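Support > Countertop Appliances > Setari Compact > Setup Guide > Section 2

Placing the Unit and First Use

May 30, 2024
By the Troltenix Documentation Desk

Read this section before plugging in the Setari Compact. Keep the carton and the foam inserts until the first cycle has finished.

Choosing a location

1. Pick a level, dry surface that can hold the full weight of the unit. Tile, stone and sealed counters are all suitable. Do not use a tablecloth or a rubber mat under the feet.
2. Leave 300 mm of open space above the lid. Steam leaves through the vent at the rear of the lid and can mark painted cabinets.
3. Keep the unit away from the sink and from gas burners.
4. Check that the cord reaches the outlet without being pulled tight. Do not let it hang over the front of the counter.

CAUTION: Do not use an extension cord. Plug the unit directly into a grounded wall outlet.

Cleaning before first use

1. Lift out the inner pot and remove the paper sleeve.
2. Wash the pot and the measuring cup in warm water with a little dish soap. Rinse and dry both.
3. Wipe the inside of the lid with a damp cloth. The seal stays in place for this step.
4. Dry the outside of the pot completely before putting it back. Water on the heating plate will trip the sensor.

Note: The Festik steamer tray is sold separately. If you have one, wash it at the same time.

Running the first cycle

1. Pour 300 ml of cold water into the pot. Close the lid until it clicks.
2. Plug in the unit. The standby light comes on.
3. Press Start once and release. Holding the button down opens the timer menu — if this happens, press Cancel and begin again.
4. Let the cycle run to the end. A faint smell is normal the first time.
5. Unplug the unit and wait for it to cool before emptying the pot. 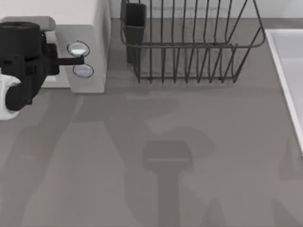
Fig. 2. Counter placement, with two round buttons on the face of a white appliance.

Note: Button labels differ between regions. Units sold under the Nyanda name use symbols in place of words, and the order of the steps is the same.

If the standby light does not come on, try a different outlet first. If it still stays off, go to Section 7, Troubleshooting.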